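Station notes for the Duriso bench, Skodbridge. Maintained by Bautista Yáñez. Last full check: Nov 14, 2018.

These notes cover setting up the bench, looking after the two hand-held grippers, and the repairs that can be done on site. They don't cover the recording software, which has its own README in the Plestia repository.

## Scope

The station is a fixed table in an aluminum frame with a pair of hand-held grippers on cables. One operator works it, one gripper in each hand. The left and right units are built to the same drawing but are calibrated separately, so their settings files must not be swapped.

| Item | Value |
|---|---|
| Station | Duriso bench |
| Grippers | 2, left and right |
| Mains supply | 220 V, wall outlet behind the table |
| Settings files | `left.yaml`, `right.yaml` |
| Episodes in current set | 2428 |
| Episodes withdrawn | 16 |

## Before switching on

1. Check that the table does not rock. If it does, adjust the feet and repeat the table calibration.
2. Look along both side rails for loose bolts.
3. Run each gripper cable through your fingers from the plug to the body. Stop if you feel a flat spot or a kink.
4. Check that the top plate on each gripper is tight. Even slight movement in the plate shows up as drift in the wrist pose.
5. Close and open each gripper by hand ten times. The fingers should meet along their full length.

Power goes on at the wall first, then at the bench supply. Wait for both units to report `ready` before starting the zero routine.

## Zeroing

Run:

```
bench zero --side left
bench zero --side right
```

Hold the fingers fully closed for the first prompt and fully open for the second. The open reading should be 233 counts on either side. Up to three counts out is acceptable and is corrected in software. Anything more means the finger carriage has moved on its screw; see Repairs.

Zero again after a finger change, after a knock, or if the unit has been unplugged while powered.

## Routine care

**Daily**
- Wipe the finger pads with a dry cloth. No solvent; it hardens the rubber.
- Brush dust out of the holes in the top plates.
- Hang the cables up at the end of the shift. Do not wind them round the gripper body.

**Weekly**
- Tighten the plate screws with the small torque driver, setting 2.
- Inspect the cable where it enters the body. Replace it if the inner sleeve shows.

**Monthly**
- Clean and lightly grease the carriage screw.
- Compare both settings files with the copies held at Assunção. Report any difference before overwriting either copy.

## Repairs

### Open reading out of range

Remove the side cover (four screws, one longer than the rest, front lower corner). Slacken the carriage collar, bring the fingers together by hand, and tighten the collar again. Refit the cover and zero. If the fault comes back within a week the collar is worn and needs replacing.

### Signal drops out when the wrist turns

Nearly always the cable. Swap in the spare and turn the wrist through its full range with `bench watch` running. If the dropouts stop, scrap the old cable. Do not re-solder it. The left unit had a re-soldered plug fitted in May and lost signal again on the second day.

### Tool slips in the fingers

Clean the pads first. If a narrow handle still turns under light load, change the pads in pairs.

## Task check after repair

A repaired unit goes back into use only after a short task check with the white stand and a kitchen tool. Place the stand near the middle of the table, clear of the hole. Hold the tool upright in the right-hand gripper and keep the left-hand gripper over the table with its fingers towards the stand. Run `bench watch` throughout and move at normal working speed.

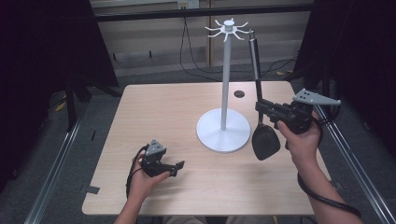 *Task check at the Duriso bench: black utensil in the right-hand gripper, stand on the table.*

The check passes if there are no dropouts and the handle does not turn in the pads. Note the result in `log/repairs.csv` with the unit, the part changed and your initials.

Keep cables to the outside of the forearms. A cable that crosses the table will sooner or later catch the base of the stand, and the episode has to be thrown away.

## Known issues

- The left unit reports `ready` slightly before its encoder has settled. Count to five before zeroing.
- `bench watch` does not record. Use `bench log` if the trace needs to be kept.
- The 16 withdrawn episodes are still listed in the index, with the flag `bad_zero`. Filter on the flag before use.

## Spares

Pads, one cable and one collar are in the drawer marked Duriso. Order replacements through Skodbridge stores when the last one is taken out.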